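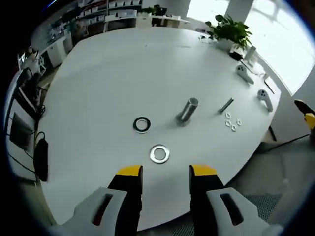
Two washers on the white table, one darker with a black outer band.

Search tickets Go Advanced

7/26/19
Logged by Adwoa Antwi

Ticket 296 - kitchen tap dripping again, Maresville flat

Tap is a Skikura mixer, fitted in May. Drips from the spout, slow by day, worse at night when the pressure comes up. Tenant has a bowl under it.

Tried so far:
- turned off at the isolator, drip stops. So not the pipe.
- took the handle off, cleaned the cartrige, put back. Fine for one evening then dripping.
- new cartridge from Ustier. Same again.
- tightened the top nut a quarter turn. Handle went stiff, still drips.

Pressure at the sink is high, the bathroom basin bangs when you shut it quick. Wondering about the reducing valve by the meter - looks old, dial stuck on 3. Haven't touched it.

Asked Bellamy for a price on a new valve, they said 40 plus fitting. Waiting on the landlord. Isolator left half shut for now, tenant knows to close it fully overnight.

Status: open

Comments (3)

Güven Canpolat
Had this with the same tap. Check the seat under the cartridge for grit, mine had a flake of limescale you could hardly see.

Adwoa Antwi
Will look tommorow, ta. Wiped it but didn't use a torch.

Güven Canpolat
Do the valve anyway if it bangs.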